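From: Dae-han Kong
To: Um Kitchen and Home list
Date: November 24, 2023
Subject: Re: bread boards, oil, and what to do about the onion smell

Hi Gil-soo, and hello everybody else who has been following along,

Gil-soo Baek wrote:
> I inherited my aunt's big pastry board and I'm scared of it. She
> used it for dumplings every New Year and it has never split, but
> it looks thirsty to me and one corner smells like onions no matter
> what I do. My neighbor swears by olive oil. The man at the hardware
> store sold me a can of something called Flillov and told me to put
> on two coats. My sister says to leave it alone. Who is right?
> Also, how do you all store yours? Mine is 26 inches long and
> doesn't fit in any cupboard I own.

First of all, how lovely that you have it, and please don't be scared of it! A board that has come through that many dumpling seasons is tougher than either of us. I've been meaning to answer since your first note but we had family in the house all week (and wonderful it was, though I'm still finding forks in odd places).

I'm going to side with your sister a little and the hardware man a little, and I'm afraid not with your neighbor at all. Olive oil is a kitchen oil and it will go off in the wood over time, and then you'll have onions and old salad dressing both. Plain food-grade mineral oil from the drugstore is what I've used for years. Warm the bottle in a bowl of hot water, pour out a puddle, rub it in with an old T-shirt, and go to bed. In the morning wipe off whatever is still sitting on top. If the board drank it all, do it again the next night. I don't know your can of Flillov, so read the label and see whether it says it's safe for food once it has cured. If it doesn't say, I'd take it back.

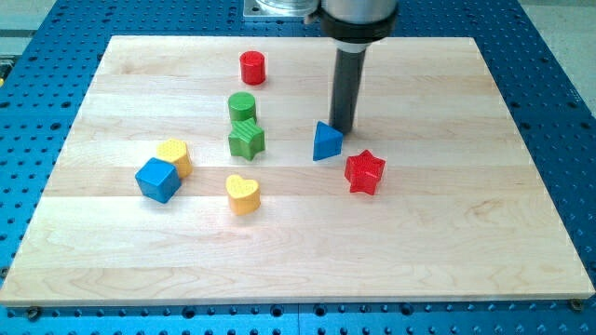

Now, the onions. Coarse salt and half a lemon, scrubbed around the smelly corner with some real elbow grease, then left for ten minutes or so while you have your coffee. Rinse it quickly, dry it with a towel right away, and stand it on its edge so the air can get at both faces. You may have to do this more than once. My own board had a garlic spot that took 4 tries, and I did start to wonder whether the smell was in my nose. Do the lemon before the oil, please, and give the wood a full day to dry in between. I did it backward once and had a sticky mess that I was picking lint out of until January.

Whatever you do, don't soak it. My mother-in-law left hers in the sink under a roasting pan while we all played cards, and it cupped so badly that it rocked like a chair. We laid it hump side up on a damp towel for a couple of days and it came most of the way back, but she only ever rolled pie crust on the one side after that.

As for storing it, mine lives upright between the refrigerator and the wall, with a strip of felt under it so it doesn't slide. I know others here hang theirs. Somebody wrote in last winter about leaning one behind the pantry door, and I'd love to hear if that worked out, as my son is moving into an apartment with a kitchen the size of a bath mat.

One more thing and then I'll let you go. Don't sand off your aunt's knife marks unless they really bother you. A light pass with fine paper along the grain will take care of any fuzz, and the deeper ones can stay. I like knowing where she stood.

Would you be willing to share her dumpling filling? I use cabbage, tofu and far too many chives, and my wife says it wants something.

Warmly,
Dae-han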